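How many demonstrations before it's worth training, and do they all need to look the same?

Posted in Learning from Demonstration
Asked by quietlathe, May 20, 2022

Hello all, and thank you in advance for your patience with a long post. I teach shop and a little electronics at a community college, and over the winter I talked my department into letting me put together a hand-held gripper so my students could gather examples for a small pick-and-place policy. The job is simple on paper. Pick up a small box from a table, set it down on a mat, let go. We have 80 recordings so far, all made by the same two students, all on the same table with the box starting in pretty much the same spot.

We trained on those and the results are, well, discouraging. The arm goes to the right area with great confidence and then closes on air, sometimes a finger's width to the left of the box. If I move the box toward the far side of the table it still goes to the old place. My students want to record 2000 more just like the first ones, and I would hate to have them spend half the term on that if it's the wrong medicine. Do we need more, or do we need different? And does it matter that one of them is quick and the other is very slow and careful?

Lai-ching Tang
Different first, then more. I know that's not a number, and I'll get to a number, but please bear with me, since I made your exact mistake on the Doko project and it cost us most of a November.

With the box always starting in one spot, your model has no reason to look at the box at all. It can learn the path to that spot and score beautifully on your own recordings. So before anybody records another long batch, spend an afternoon on 10 starting positions spread over the whole table, the far side and the awkward near edge included, and turn the box a little each time. Start your own hand from different places too, high, low, off to one side. We had our people begin from wherever they happened to be standing, and that helped more than I expected.

The finger's width to the left makes me suspicious of something else, though. Check your camera mount and your calibration. If the camera on the gripper has shifted even slightly between one session and the next, everything after it is off by that same bit, and no amount of extra recording will wash it out. We do a short mapping pass over the table and the markers at the start of each session, and again if anyone bumps the mount. It's dull work and I'd still do it every time.

About your quick student and your slow one: keep both, but ask the slow one not to stop completely in midair. Long pauses are hard on these models. The arm gets to the place where everyone paused and just stays there, thinking about its life. A steady, unhurried motion is lovely. If there are pauses in the recordings you already have, trim the worst of them and leave the rest alone.

As for the number, our box task became usable at 416 recordings, after we threw out the fumbled ones. Yours may want fewer or more, depending on the shape of the thing and how forgiving the fingers are. Retrain every so often as you go along, so you'll know when to quit.

I'm adding a view from our own gripper camera so you can compare how much of the table and the room ends up in it. With a lens this wide, you get the monitors, the chair, the air conditioner, the person at the table, everything. Move to a second room if you can get one — even a few sessions elsewhere will help the model stop leaning on your furniture.

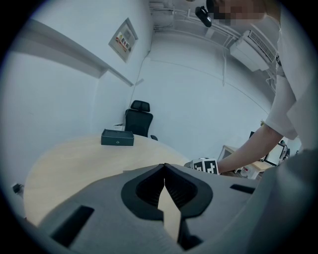

Filed under: Data collection > Hand-held grippers > Table setup

Tsang
agree with the above. also check your timestamps. if the video and the gripper width are out of step it closes early or late and looks exactly like a bad grasp

stutier_fan
Just record the 2000, storage is cheap. We did everything in one spot and it was fine for us, but our part sits in a fixture and never moves, so maybe that's not the same thing.

quietlathe
Thank you, all of you! Lai-ching, I checked the mount this morning and one screw was loose enough to turn with my fingers, so I suppose that is part of my answer right there. We're going to mark out the starting positions with painter's tape (and peel it up before recording, my students made me promise) and try the second classroom once the exams are out of it. I'll come back and post how the next batch does.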